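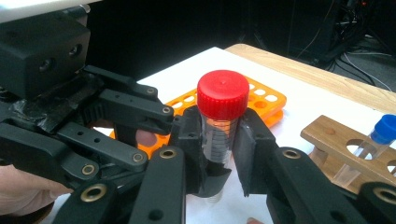

## 4. Reading the Goal: Sorting Puzzles Without Instructions

Sorting puzzles have had a wonderful few years. Players who would never touch a shooter will happily spend an evening putting virtual spoons in virtual drawers, and the best of these games do it with almost no text on screen. In this section we look at how they manage that. How does a player know what a tidy drawer is supposed to look like before anyone has said so?

We worked with 6 games, among them *Tudeo* and *Pirihi*, and collected 1,583 player comments that mentioned getting stuck, getting unstuck, or finishing a level by accident. (The last group was small and a joy to read.) Each comment was coded for what the player said had tipped them off: the shape of a container, the color of an item, the sound of a piece settling, a hint from the menu, or plain trial and error. Four of the games were made by small studios, and these drew the longest comments by far.

### 4.1 Containers as instructions

Shape was the clue that players talked about with the most pleasure. A slot that fits a piece is a tiny promise, and *Tudeo* is full of them. Its kitchen level opens on a knife block and a scatter of cutlery, and players described going straight to the block without a second thought. *Pirihi* is looser. Its shelves accept anything, so the first minute of a level is spent poking at things, and comments on those levels used words like "fiddly" and "mushy" much more often.

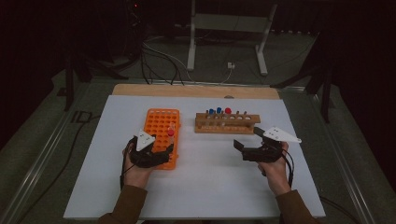
The strongest openings in our set combine a container that shows its capacity with one piece already in place. We call this a seeded container. The seed tells the player what kind of object belongs, which way up it goes, and how snugly it should sit, all before the first click. Everyday objects can do the same job. The orange rack in Figure 2 offers a dense grid of round holes, and a red-capped test tube seated near its front right corner is enough to say what those holes are for. *Tudeo* uses exactly this trick in its spice rack level, where a single jar of paprika waits on the second shelf. Players loved it. Several wrote that they "just knew" where the rest went, and we think that feeling deserves far more attention than it has had.

Seeding can also go wrong. In the attic level of *Pirihi*, the piece already in place is the only one of its type, so it teaches a rule that applies to nothing else. Comments on that level were coded as trial and error more than any other in the game, and a later patch moved the seed to a different box. We would have liked to see the two versions played side by side, but the older one is no longer on sale.

### 4.2 Color, order, and the finished look

Once players know where things go, they start asking what order they go in. This is where the games split, and where the arguments in the comments get lively. Wostholm, the studio behind *Tudeo*, accepts any grouping by color. *Pirihi* wants one fixed order and marks everything else as unfinished, even an arrangement that looks perfectly neat.
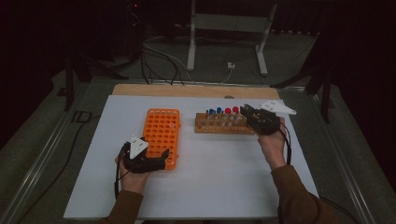 Our reading is that grouping is a rule players bring with them, while sequence is a rule the game has to teach. Most people will put like with like if you leave them alone with a box of mixed objects. Very few will agree on which group comes first. Take the wooden rack in Figure 3, with its two blue caps on the left half and two red caps further right. It looks sorted at a glance, and it would look just as sorted with the colors swapped. A game that accepts only one of those answers needs to say so somewhere, and a label, a matching stripe on the shelf, or a half-finished row would each do the job.

Cotville, the town that links the levels in *Tudeo*, has a lovely answer to this. Each shop window shows a shelf in the style the owner likes, and the player passes it on the way in. The sequence has been taught before the level loads. Comments about these levels mentioned the menu hint least of all, and a good number of players said they walked back outside to check the window, which delighted us. We return to this habit of leaving a puzzle to look at the world in Section 5, where we compare it with hint use in the timed modes.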